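Splitting the Harbor Board: A Report on the Florkport-Jurnton Vote
Government and Politics, Unit 2 project
Oct 19, 2020

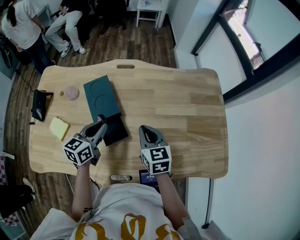 Figure 1. A person working at a light wooden table with a hand-held gripper in each hand.

1. Background

Florkport and Jurnton have shared one harbor board for 30 years. The board sets docking fees, pays for dredging and decides which ferry companies can use the two piers. Florkport has more seats because it had more residents when the agreement was signed. Jurnton has since grown, and its town council says the split of seats is out of date.

In April the Jurnton council voted to ask for a new agreement. Florkport refused to reopen the old one, so the question of leaving the board went to Jurnton voters.

2. Question

I wanted to find out why a majority voted to leave when both councils had said that leaving would raise costs in the first year.

3. Method

I read the minutes of both councils, the printed voter guide and the letters page of the local paper. I also gave out a short survey with 10 questions at the Tuominen Street library. The survey was not a random sample. Most of the people who filled it in were older than the average voter.

4. Results

The final count was 1,672 votes to leave and 1,245 to stay. Support for leaving was strongest in the streets near the ferry pier. The farm roads north of town voted to stay, but turnout there was low.

In the survey, the reason given most often was docking fees. The second was the Grelura ferry contract, which the board renewed without a public meeting. The number of seats came up less often than I expected -- it was the main point in the council's own leaflet, but few people mentioned it.

5. Discussion

The contract seems to have mattered more than the seats. Several people wrote that they would have voted to stay if the board had held a meeting first. The two councils now have to divide the dredging fund, and the old agreement does not say how. Florkport wants it split by seats. Jurnton wants it split by fees paid.

6. Limits

I did not survey anyone in Florkport. The minutes for two of the board meetings were not online, and I did not get copies in time.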